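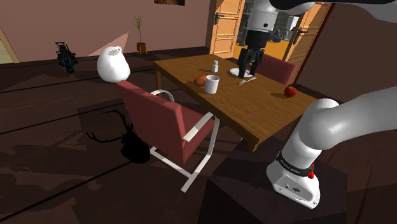
How long can the club keep its seed potatoes in the Tredbridge store before they start to sprout?
Until the end of March in most years, if the vents stay open at night and the sacks are kept off the floor.

I've moved this to the list as two other people wrote to me with the same thing. The store holds 1,210 pounds at most and we have 783 pounds in it now, so there is room for late orders. Bring yours in paper or burlap — no plastic, please. Write your plot number on the sack as well as on the tag, as the tags come off.

Rallis is the one to watch. Mine had shoots an inch long by late February last winter, and I ended up planting them early under cover. Drondby kept fine next to it.

Ferdinand Wallner

On Saturday, October 5, 2019, a member on the north plots wrote:
> I lifted the last of my Drondby this morning and would like to save
> 25 pounds for planting. My garage gets too warm. Is the store an
> option, and how long will they last in there?
>
> Also, does anyone still have the key to the lower gate? It was
> locked when I came by and I had to carry everything around.

On the gate: the key is back on its hook in the shed. The lock is stiff, so lift the gate a little as you turn it.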